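Imprimer | Envoyer par e-mail

Rechercher sur le site Mots-clés OK

Opinion -- Laissez les petites choses dans les tasses

Publié le 2022-08-30

Il y a chez moi, comme chez beaucoup de gens je crois, une tasse qui ne sert plus à boire. Elle a commencé par accueillir un bouchon, puis deux crayons, puis la clé d'un cadenas perdu depuis longtemps, et maintenant toute la famille y plonge la main avant de chercher ailleurs. Au mois de mai, j'ai pourtant failli céder : la boutique Lesent, à Bidville, proposait un casier de bureau Van Loon à 64 euros, avec jusqu'à 25 compartiments, et je suis resté devant un bon moment, le porte-monnaie à la main. 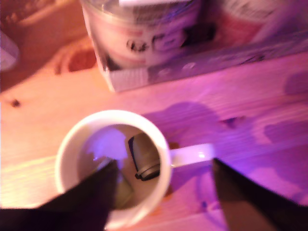

Ranger, pour moi, c'est d'abord savoir où la main ira toute seule. Un compartiment demande qu'on se souvienne de lui, et je n'ai plus tellement envie de me souvenir de 25 endroits différents. Une simple tasse blanche, posée sur une table en bois avec un petit objet sombre appuyé contre la paroi, se lit d'un coup d'œil quand on se penche dessus, et il reste même de la place pour le suivant. Je veux bien qu'on me parle de poussière et de désordre -- ma sœur ne s'en prive pas --, mais une tasse, ça se vide et ça se lave, et on ne peut pas en dire autant de tous les casiers.

J'étends volontiers ce plaidoyer aux pots, aux bocaux et aux boîtes en métal, que l'on jette avec une légèreté qui me peine un peu. Mon voisin de palier, homme soigneux s'il en est, a fait monter tout un mur de tiroirs Drekovwood dans son atelier, et il m'appelle encore le dimanche pour me demander si je n'aurais pas vu son mètre ruban. 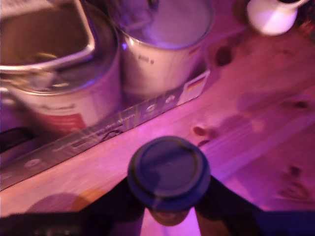
Faut-il donc tout garder ? Gardez ce qui tient debout, qui s'ouvre sans effort et que vous reconnaissez de loin, et laissez partir le reste, à commencer par les emballages en carton.

Quant au casier de Bidville, je ne l'ai pas acheté. J'y retournerai peut-être, pour le plaisir de le regarder encore, car il était bien fait, et la vendeuse avait eu la gentillesse de me laisser ouvrir tous les compartiments.

Contact | © Tous droits réservés | Haut de page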